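Sorting bin

A sorting bin is a big open box you tip mixed odds and ends into before deciding where they go. I wrote this entry for the Plenside household wiki after 5 years of using one – mine sits on a table, and my back thanks me! Plastic ones are lighter, but I like metal (it wipes clean and doesn't hold smells). Hemi Donnelly prefers shallow trays, and we've argued about it since March.

Take out the long or bulky things first, then the small stuff.

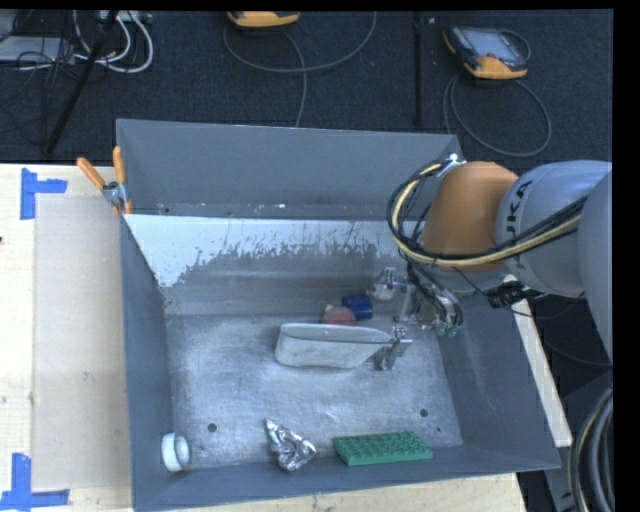
Gray sheet-metal bin on a wooden tabletop, with a long open container lying across the middle.

See also: Drawer dividers, Junk drawer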